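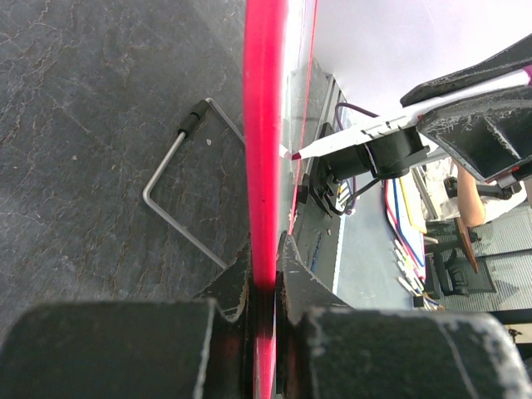 Why Do Markers Dry Out?

Ink is a mix of color and liquid. In a whiteboard marker, the liquid is mostly alcohol. It carries the color from inside the pen to the tip, and then it turns into a gas and floats off into the air. This is called evaporation.

You have seen evaporation before. A puddle on the sidewalk gets smaller after the rain stops, and one day it is gone. Alcohol does the same thing, only much faster.

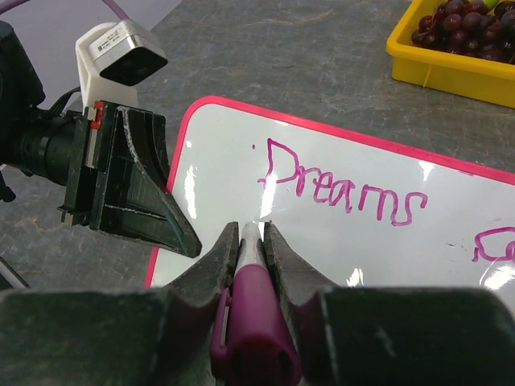

Inside most markers is a soft stick that soaks up ink like a sponge. The ink moves from the stick into the tip through tiny gaps. Scientists call this capillary action, and it is also how a paper towel pulls up spilled milk. A purple marker with its white barrel and tip out in the open is losing a little alcohol all the time, even when it isn't touching the board. The color stays behind in the tip. With too little liquid left to carry it, the marker makes faint, scratchy lines.

Try it yourself

Ask an adult for two old markers of the same kind. Put the cap on one and leave the other open for 20 minutes. Then draw a line with each. Do the lines look the same? Wait 30 minutes more and try again.

Words to know

Evaporate: to change from a liquid into a gas.
Barrel: the long part of a pen that you hold.

Written by Hanan Srour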